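Lurkero opens up Tasitz, its planning software for two-armed kitchen work

July 5, 2020

Lurkero today released Tasitz, the planning software it has been building for robot arms that share a worktop. It is free to download for research and teaching, and we can't wait to see what people do with it!

Tasitz takes a plain list of goals, such as putting a slice of toast and a lettuce leaf on a plate, and works out which arm should do what, in which order, and how each can stay out of the other's way. If a dish is somewhere new, the plan is mended on the spot and the rest of the job is kept. Earlier versions threw everything away and began again, and on a busy table that meant a lot of waiting.

The release has 3 parts: the planner, a perception module that finds plates, bowls and small appliances from camera images, and a viewer that plays a plan back step by step (our own favourite, and the bit we use most when hunting bugs). Settings for each arm live in one short text file. 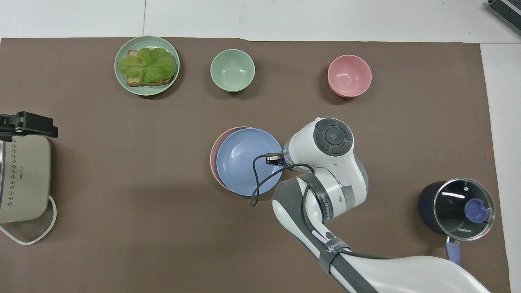 Toast, lettuce and coloured tableware on the brown mat.
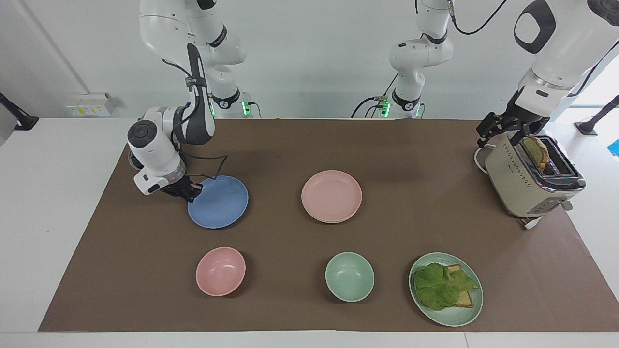
Pētersons, which tried the software before release, told us the viewer had changed how its team works, and that being able to step back through a plan and see why one arm was told to wait "saved us from guessing". It would still like clearer messages for the times when no plan can be found, and those are next on our list.

The download comes with 11 worked tasks and 1000 test layouts, so that new users can check their set-up before touching a real arm. Konudetti will host the files and the discussion board. Bug reports are very welcome there, as are layouts that make the planner fall over.

An update with the clearer messages is planned for later in July.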